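August 26, 2018

Stoddale workshop, bench notes, carrying on from the last lot

Right, the iron gall ink. Batch 4 is out of the cupboard and I'm a lot happier with it than I was with the first three, which all went gritty at the bottom of the jar and wrote like weak tea. I've gone back to crushing the galls by hand instead of putting them through the grinder. Takes an age and my wrist complains, but the bits come out coarser and the liquid strains so much better. Two layers of muslin, then a coffee filter, then leave it alone (this is the hard part, I always want to poke it).

Recipe as used, so I don't have to guess again: 40 g crushed galls in rainwater, soaked until it smelled properly sour, strained, then the iron in, then the gum arabic last of all. I halved the gum compared with batch 3 and it still sits nicely on the nib. Colour going on is a sort of washed-out grey, then it darkens while you watch. By the time I'd made a cup of tea and come back it was nearly black on the Tumomen paper. On the Orko paper it feathered horribly, every downstroke had whiskers. I think the Orko has hardly any size in it. Might brush some gelatine on a sheet and try again, if anybody has gelatine that isn't strawberry.

The reason for all this fuss is the Srivastava ledger, of course. The first dated page says 1693 and the hand stays the same for most of the volume, so we've got a nice long run of one person's ink to compare against. What I hadn't noticed until I had it under the lamp is how much the colour wanders. Some pages are a lovely warm brown, and then you turn over and it's nearly black again for a while before it drifts back. I'd love to think that's him getting to the end of a pot and mixing a new one, a bit differently each time! Could just as easily be damp getting in at some point and not others. I've put slips in at the changes so whoever has it next can see if they agree with me. 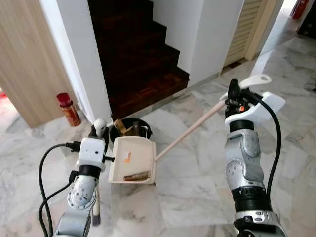

I also had a go at cutting quills again, with mixed results. The goose feathers from the market are too soft even after the hot sand, they splay as soon as you lean on them. The turkey ones are better but the slit keeps running up too far and then you've basically got a fork. A fresh blade helped. So did cutting the slit before shaping the shoulders, which is the opposite of what the old writing manual tells you, so perhaps I'm doing something else wrong to begin with. One decent pen out of the whole bundle. It's in the blue mug, please don't sharpen pencils with the same knife.

Test strips are pinned up by the south window with half of each one covered in card. Batches 2, 3 and 4, plus a strip of shop-bought registrar's ink to keep us modest. I want to leave them well past the end of August before looking under the card. I've dated the backs in pencil.

The acid question is still bothering me. Batch 4 gave a lower reading on the paper strips than I'd like, and if the iron's in excess it'll eat through the page eventually, which rather spoils the point of making samples for the repair people to practise on. Next time less iron, same galls, and write down the weight BEFORE tipping it in.

Things to get: muslin, more rainwater (ha), small brown bottles with lids that fit.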